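Last updated 3/5/20
Search this site Enter keywords Go

Two Arms, One Tabletop

The box that Valteo ships its bench kit in is smaller than I expected, and heavier. I had cleared a whole afternoon for the build and was done well before dinner, with 146 screws out of their bags and into the right holes (the spare bag stayed sealed, and I am still a little proud of that).

What you get is a pair of arms, a gripper and wrist camera for each, and the Jetov control software, which runs on an ordinary laptop. The price is $878. I have paid more than that for a single arm that did less, and did it louder.

Setup is where kits like this usually lose me. Valteo's guide is short, printed in large type, and written by a person who has clearly dropped a screw into a base housing before. Calibration took 12 minutes the first time. You move each arm by hand through a set of poses, the software beeps, and then you go on to the next one. I did it twice more just because I liked it!

Then comes the fun part, which is giving it something hard to do. Blocks and cups are fine for a first evening, but I wanted wire. Thin, springy, tangled wire that has to end up in a bin - the sort of cleanup job every workshop has and every workshop puts off.

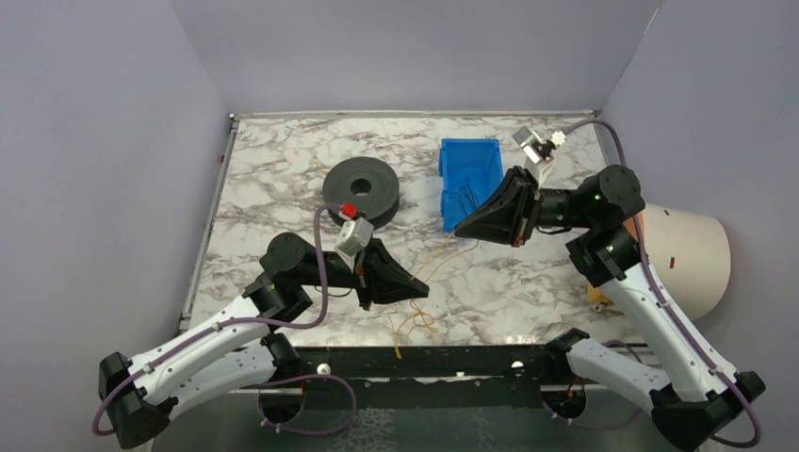

Wire is a mean test for any gripper. Pull one strand and three more come along, or the whole nest slides across the table. The wedge-shaped jaws on this kit are narrow at the tip, and I came to love them for it. After 20 practice runs with me guiding the arms, I had a routine I trusted: one side steadies the bin, the other goes in low and slow.

The wrist cameras help a great deal. Jetov puts both views side by side, and the delay is short enough that I stopped thinking about it. My one real complaint is the cable run. It needs slack for the wrist to turn, and I would have liked a few more clips in the box.

I first saw the kit last September at the Puvunham makers' fair, where the Khunthong workshop had two sets going all day with a line of kids waiting for a turn. I waited too. Mine has been on the bench ever since it arrived, and next I want to try folding a dish towel - badly at first, I'm sure, but I can't wait to start.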